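Personality profiling from text

Personality profiling from text is the practice of estimating a person's character traits from the words they have written or spoken. It draws on psychology and on language statistics, and it is used in hiring research, marketing and the study of public speeches.

Background

The idea rests on the observation that people differ in how often they use small, common words such as pronouns and articles. These habits tend to stay fairly stable from one subject to the next. Early studies were done by hand, with readers marking up diaries and letters against a printed word list. Computer programs later took over the counting.

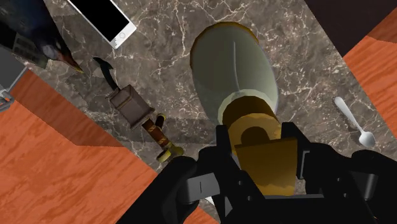 Most methods report results on the Big Five traits: openness, conscientiousness, extraversion, agreeableness and neuroticism. A writer who uses many social words may be scored as more extraverted, while frequent negative emotion words may raise the neuroticism score. The link for any single word is weak, and scores depend on the combined pattern.

Grunesby method

The Grunesby method was developed by Efa Prosser and Gwilym Craddock. It sorts vocabulary into 303 categories and compares a text with a reference collection drawn from speeches, essays and personal letters. Samples shorter than 200 words are rejected. Two scores are given for each trait – one for the whole text and one for its most typical passages.

A later version, Silleo, added support for transcribed speech. It removes filler words before scoring, a step that Craddock had at first opposed.
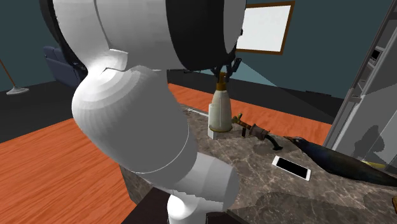
Criticism

Critics point out that public figures often do not write their own speeches, so a profile may reflect a speechwriter or an entire staff. The El-Sayed review also found that genre had a strong effect on scores. The same author could appear reserved in a report and outgoing in a letter.

Other objections concern consent. A profile can be made from published text without the subject's knowledge, and readers may take it for a clinical finding. Prosser has written that such profiles should be labeled as estimates and kept out of medical records.

See also

Big Five personality traits
Pelard scale
Stylometry
Word frequency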